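Quick one tonight because the train is in twenty minutes and I promised I'd write up the wrist camera thing before I forget what we did.

So. Background for people who skipped the April post. Bimanual setup, two arms, one tiled table, a bunch of small household stuff on it. We collect demos by teleop, train a policy, run it, get sad. The question Hazel Villanueva and I have been going round on since winter is whether the policy uses the wrist views at all or just leans on the fixed camera and treats the wrist feeds as noise. My bet was noise. Hers was that the wrists matter a lot but only for the last bit of the reach.

729 demos in the set. Same tasks throughout -- move a thing into a container, take a thing out, put a thing on top of another thing. Nothing fancy. We call the dataset Grolow, which was a typo of something on a whiteboard and now it's in every path on the server so it's staying.

The method, such as it is: view dropout, but scheduled by distance. Everyone does random view dropout, you blank one camera some fraction of the time in training so the policy can't get lazy. Ours blanks the fixed view more often as the fingertips get close to whatever is being grasped. Far away, keep everything. Close in, the fixed view goes away more and more and the policy has to look down its own wrist. We get the distance from the demo itself, after the fact -- find the frame where the gripper closes, work backwards from there. No depth sensor, no labels. It's maybe 40 lines of code and half of that is me handling the demos where somebody closed the gripper by accident.

(There are a lot of those. If you taught yourself teleop on our rig you have the twitchy thumb. You know who you are.)

Results. I trained 8 policies with the schedule and 8 without, different seeds, same everything else. Yes it's a small number. Yes I know. The cluster at Brelville is what it is and I had it for a week.

With the schedule, 6 of the 8 beat the best of the plain ones on final grasp. Thats the headline. The other two were worse than the plain average, and one of them was REALLY bad, it would get to the right spot and hover there forever. My guess is that seed never learned to hand over from one view to the other, so when the fixed view stopped telling it anything useful it just sat. Hazel thinks the ramp is too steep and I should start it farther out. She's probaby right, she usually is about ramps.

What I did not expect: the gain is nearly all in the flat objects. Anything boxy with some height, both versions pick it up fine, the fixed camera sees enough. Thin stuff lying flat is where the plain policies slide right over the top. From the fixed camera, an arm reaching for something flat on the tiles mostly blocks it. So the one view the policy trusts goes bad at exactly the moment it needs it. Pretty satisfying when I finally plotted it by object and saw the split.

Also tried the reverse schedule as a sanity check, blanking the wrists close in. Much worse, as you'd hope. Ran that one on fewer seeds so no numbers from me.

Stuff that went wrong, for the next person:

The tile grid. Lines everywhere in the wrist view, and I'm fairly sure one early policy was steering by grout. It got weirdly precise about where it was on the table and had no interest in the objects. Random crops helped. Shifting the color around did nothing.

Frame sync. The wrist streams were lagging the fixed one and I'd been training on that for longer than I want to admit. Fixed in the loader, reran everything. If you pulled the Grolow loader before the fix please pull again!!

Motion blur. Fast wrist moves smear the small objects into colored streaks. I thought about filtering those frames out and then left them in, the policy is going to see them at run time anyway.

Oh and the normalization stats were computed over both arms together, which was dumb, the left and right wrists don't see the same stuff. Separate now.

Wrist view first, then the fixed view:
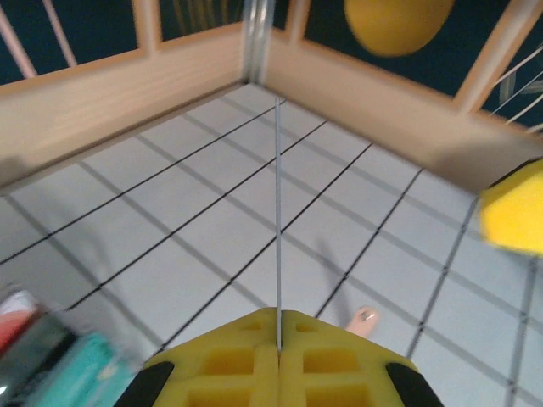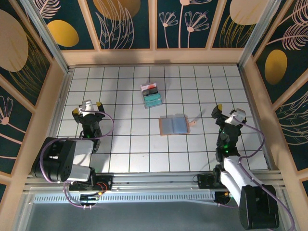
Next up is making the ramp learnable instead of me picking it. The cheap version is one extra scalar per task and let it drift. The less cheap version is a little gating head that looks at both views and decides which to believe, but I've watched gating heads collapse onto one input too many times and I don't have the patience right now. Cheap version first.

I also want to know if any of this survives on a different table. Rastis has a setup with a plain surface and way more clutter, and they've said we can send a checkpoint over and they'll run it. If it falls apart there then it was the grout all along and I'll write a very grumpy follow up.

Couple of people asked for code. Schedule and loader are in the Won repo under the view dropout branch, main is still the old thing, don't use main. Readme is out of date. The config that matters is the one with "late" in the name. I'll clean it up when I'm back, or Hazel will get annoyed and do it first.

Comments are open again btw, the spam filter was eating everything with a link in it. If you've tried distance-based anything on wrist cameras I want to hear what ramp you used. Linear? Ours is linear and I never even tried another one.

Ok train.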